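Section 6: Running Textile Items with the Hand-Held Gripper
Drasico Workcell Guide, operator edition
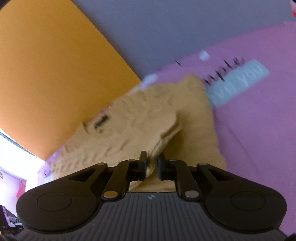

6.1 Scope

This section covers demonstration picks of cloth and other soft goods at the Grirmont packing site. It applies to operators on the day and evening shifts and to line leads who schedule them. Rigid items are covered in Section 5. Removing the tool from service is covered in Section 9.

Demonstration picks are recorded and used to set up the fixed Drasico arm at station 2. Until the arm is released for a textile item, that item is packed by hand at the normal stations. The release is made per item number and is posted on the station screen.

6.2 Staffing and rotation

The introduction of the arm changes the duties at station 2. Lifting from the tote is removed from the operator's task list once an item is released. Inspection, folding and exception handling stay with the operator.

Demonstration work counts as station time. It does not count toward the hourly pack rate, and the line lead must set the operator's status to DEMO before the first pick. If the status is left on PACK, the shift report shows a low rate for that operator and has to be corrected by hand in Mancuso.

Maximum continuous demonstration time is 50 minutes. After this the operator moves to a task that does not use the same hand.

6.3 Before starting

1. Log in to Mancuso and open the item record. Confirm that the item group is TEXTILE.
2. Check that both fingers close evenly and that no joint is loose. Do not use a tool with a missing or raised rivet.
3. Wipe the finger faces with a dry wipe. Lint on the faces changes the grip on thin cloth.
4. Set the work surface to the height used for hand packing. Do not raise it for the tool.
5. Clear personal items and loose labels from the pick area.
6. Start a new session and wait for the tone. Picks made before the tone are not stored.

NOTE: Tools are assigned to the station. If a tool is moved, enter the new station number in the session header or the picks will be filed against the wrong arm.

6.4 Making a pick

1. Approach the cloth from above with the fingers open.
2. Lower the tool until the fingers are on either side of a raised fold. If the cloth is lying flat, push it lightly from one side to form a fold.
3. Close the fingers. Take one fold only where possible.
4. Lift until the lowest part of the cloth is clear of the surface. Hold for a count of 2.
5. Move to the target position at normal working speed and lower the cloth until it is supported.
6. Open the fingers fully before withdrawing the tool.

CAUTION: Keep the free hand away from the linkage. The gaps between the arms narrow when the fingers close – gloves with loose fingertips can be drawn in.

CAUTION: Cloth that hangs below the fingers may enter the linkage. If this happens, stop, lower the tool, open the fingers and pull the cloth out by hand. Do not shake the tool.

NOTE: Do not straighten the cloth between picks unless the item record calls for it. The arm will receive items in the condition in which they leave the tote, and sessions recorded only on neat cloth have produced a high number of missed grips.

6.5 Failed picks

A dropped or slipped item is not an operator error and is not logged against the operator. Leave the session running, return the tool to the start position and repeat the pick. Mark the failed attempt with the side button within the same session.

Three failed picks in a row on the same item: end the session and enter code 141. The line lead decides whether the item goes back to hand packing.

6.6 Handover to the arm

When an item has enough accepted picks, Mancuso changes its state from DEMO to TRIAL. During TRIAL the arm makes the pick and the operator stays at station 2 with no second task assigned.

1. Watch the pick from the marked standing position.
2. Press HOLD if the cloth is caught, torn or covering the label.
3. Clear the item by hand only after the amber light is steady.
4. Enter the reason on the screen. Free text is accepted.

The entries are read by the process team every morning. During the Alitov project in December, several grip settings were changed on the basis of operator entries, and the changes are listed in the release notes for each item.

NOTE: An operator may return an item from TRIAL to hand packing at any time. Approval from the line lead is not needed. The line lead must approve a move in the other direction.

6.7 End of session

Close the session, open the fingers and place the tool in its holder with the base down. Report any tool fault on form 1549 before leaving the station.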